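Rivach Wool and Knit Wash, Unscented

Made by Basitz. Item 191. Sold in bottles of 300 ml.

Rivach is a liquid wash for wool, cotton knits, silk and blends of these. It has no perfume, dye or bleach. It can be used in a sink, a tub or a washing machine with a wool or hand wash cycle. It suits sweaters, socks, baby blankets and striped tops where the dark color might run into the light one.

One bottle does 56 hand washes at the dose given on the label.
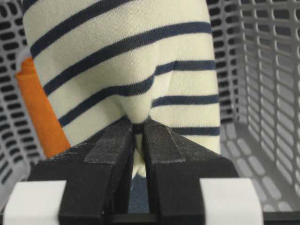 How to use by hand

Fill the sink with cool water and add one capful. Stir before the clothes go in. Turn each piece inside out, push it under and leave it for 6 minutes. Press the water through the knit with flat hands. Do not rub or wring. Drain, rinse once in cool water, and roll the piece in a dry towel.

How to use in the machine

Put two capfuls in the detergent drawer. Use the wool cycle and a low spin. Do not add fabric softener, which coats the fibers and makes the next wash less effective. Zip up anything with a zipper first.

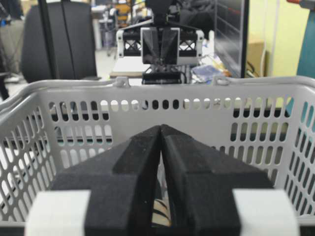 Drying

Knits should dry flat, away from radiators and direct sun. Pull the garment to its proper shape while it is damp, paying attention to the cuffs and the neckline. A mesh rack is better than a towel on a table, as air can reach both sides. Heavy sweaters may need turning after a few hours.

Rivach can also be used on acrylic, though an ordinary mild detergent does the job just as well and costs less.

What is in it

Water, plant-based surfactants, glycerin, citric acid, preservative. The full list is on the back label. The formula changed in June and the new version is thinner than the old one. The dose is the same. Bottles from both batches can be used up in any order.

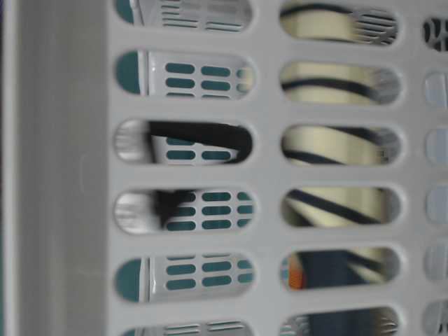 Not suitable for

Leather, suede, down jackets, or anything marked dry clean only. Test bright reds and dark blues on an inside seam before the first wash.

Other sizes and related items

The Stirnska sweater comb removes pills and is sold separately. The Frandsen drying rack holds one adult sweater and folds flat. A refill pouch of Rivach is planned but we do not have a price yet. 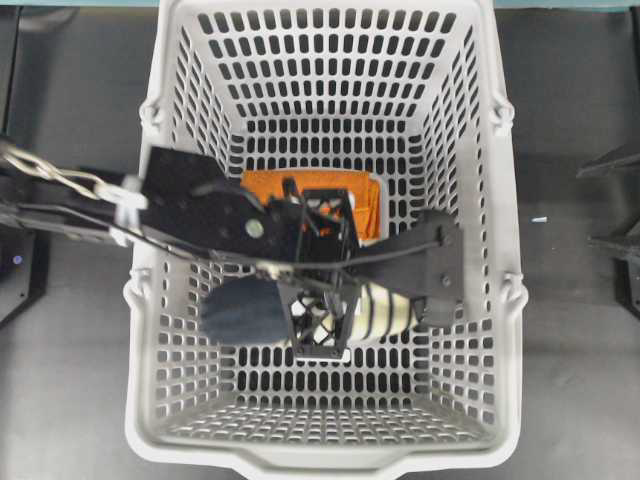

Orders and returns

Unopened bottles can be returned with the receipt. We cannot take back opened ones unless the cap or seal was faulty on arrival. For shop and laundry orders by the case, write to Noura Nimri in the sales office.

Page updated 24 August 2019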